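Tour news, February 25, 2024

Prokden have added a second night at the Hafstein in August, the first having sold out while most of us were still hunting for our passwords. Same hall, same creaky balcony, 2000 tickets.

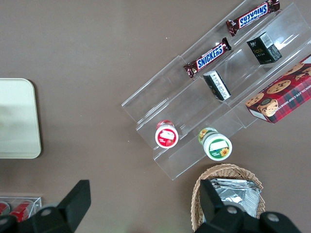
Minttu Kauppinen is back on drums, her retirement having lasted six shows. The set is expected to run nearly two hours, longer if Eetu Pesonen is allowed to introduce the songs.
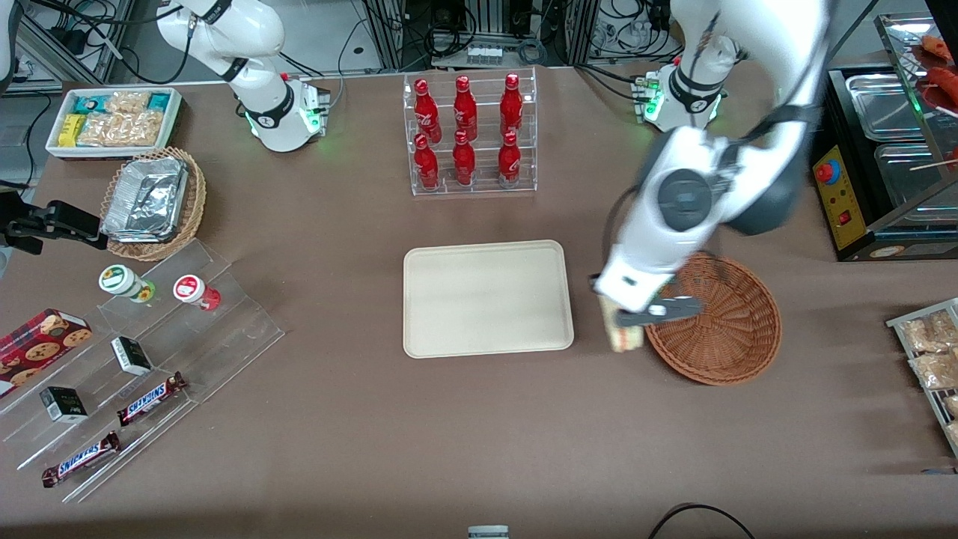 Support act

Kevard open both nights. Bring earplugs. Doors and prices to follow once the band agree on them.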